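The 100-Wear Sweater: Notes for a Short Talk on Clothing Claims
Speaker notes, September 2026 version

Timing is 15 minutes plus questions. Slides are mostly pictures and a few quotes from hang tags. Don't read the quotes out loud, people can read.

Opening

Start with the hang tag. It came off a Gindberg pullover and it says "made to be worn up to 100 times." Let them look at it for a while. Then ask who in the room thinks 100 is a lot.

In May I gave an earlier version of this and most hands went up. Do the math with them. If you wear a sweater once a week in the cold half of the year, you get to 100 in roughly four winters. My mother has cardigans older than I am. So a number that sounds like a promise is a pretty low bar, and the words "up to" take away even that. Up to 100 includes 12. It includes one.

Say clearly that I don't think Gindberg is worse than anybody else. Their tag just happens to have a number on it, so there is something to argue with. Most brands print "timeless" or "built to last" and leave it there.

Where does the number come from?

I wrote and asked. The answer was polite and it said the figure was "based on internal testing and customer insight." I asked what the test was. The second answer was the first answer with a discount code added.

There are proper lab tests for knitwear. You can rub fabric against itself and grade the fuzz. You can wash it over and over and measure how much it shrank. Those are useful things to know about a piece of cloth. What they can't tell you is how many times a person is going to wear it, and that is the number on the tag. Wear depends on whether you carry a bag with a rough strap, whether you lean on your elbows, whether you own a cat. I'd like to hear how they put that in a machine.

(If someone says "surely they just average it" - fine, average over whom? Ask them to show us.)

Renting

Next slide is Rorent. The pitch here is that a rented sweater gets worn by more people, so each wear costs the planet less. I wanted this one to be right. I even signed up and kept it going for a while.

My trouble is with what gets left out of the sum. The sweater travels to me, it travels back, it gets cleaned between customers whether it needs it or not. At home I'd wear a wool sweater many times before washing it. Cleaning after each customer may be the decent thing to do, but it has to go in the math somewhere. The chart on their site has a bar for "production" and a bar for "everything else," and the second bar has no numbers on it.

Also, they don't say what happens to the ones that come back with a hole. I asked that too. "Responsibly managed."

Don't get drawn into whether renting is good or bad for weddings and so on. Formal clothes are a different case and I haven't looked into it properly.

Resale

Mak is the resale app. I tried a small thing here. I searched for plain crew-neck sweaters and read the listings until I got sick of it, and that turned out to be 498 of them. Mention that this is one person with a notebook and a search box, so nobody goes home and quotes it as a study.

What I was looking for was wear history. How often was it worn, how was it washed, was it ever repaired. Only 2 of the sellers told me anything I could use. The rest said "great condition" or "worn once or twice." I find it hard to believe that so many sweaters in the world have been worn once or twice, but if it's true, then the 100-wear tag is beside the point anyway. Clothes in that pile didn't fail. People got bored, or the color was wrong, or it itched.

Pause here. It's the part I'd like them to take seriously, because all the durability talk assumes the sweater gives out first. In my own closet it's almost always me.

Care advice

Now the bit where brands hand the problem back to you. Wumen is the best example. They have a care guide that is longer than my lease. Wash cold, inside out, special soap, no wringing, no hanging, brush weekly. Brush weekly! Then, on the last page, wear and pilling are described as "natural results of use" and not covered.

Some of it is perfectly good advice. Drying knits flat does help, since wet wool is heavy and will stretch on a hanger. Folding is kinder to shoulders than a hanger for the same reason. I'd be happier with five lines I believe than with a whole booklet that seems to have been written by the returns department.

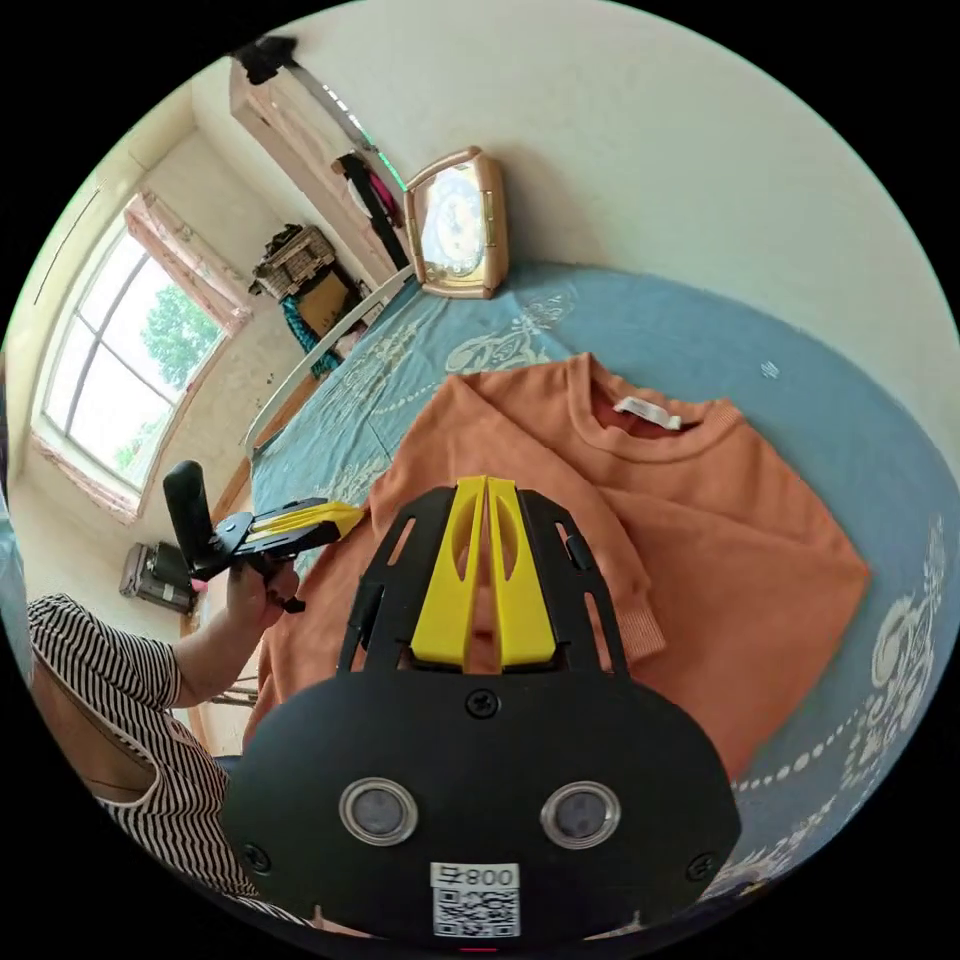
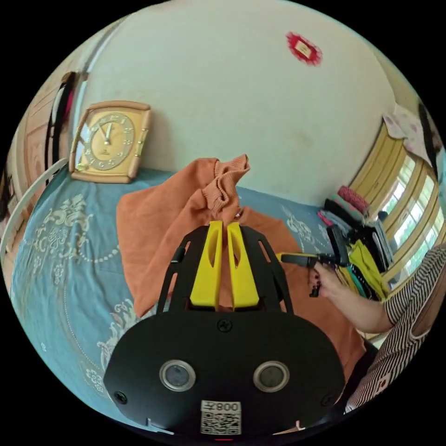 Checking a sweater you already own takes a couple of minutes and needs no booklet. Do it on a bed or a table, in decent light. I start at the collar and cuffs, where ribbing tends to go slack, then look under the arms and along the side seams. The orange sweater in the first picture is laid out the way I mean, spread flat on a bed with the round ribbed collar open to view. Point out the small white tag inside the neckline as well. On most of mine the tag in that spot gives me a brand and a size, and whatever the company says about long life was on the cardboard one I threw away.

Likely questions

"So should I buy cheap?" I don't know. Price tells you something about the yarn some of the time. I've had expensive sweaters pill in a month.

"What about a legal standard for these claims?" I'd support one if the test had to be published next to the number. Without that we just get a nicer logo.

"What do you look for in a store?" Turn it inside out and look at the seams. Pull the cuff gently and see if it comes back. Hold it up to the light. Then ask yourself if you'd wear it tomorrow.

If there's time left, go back to the hang tag slide and take more questions with it up on the screen. Handouts are by the door.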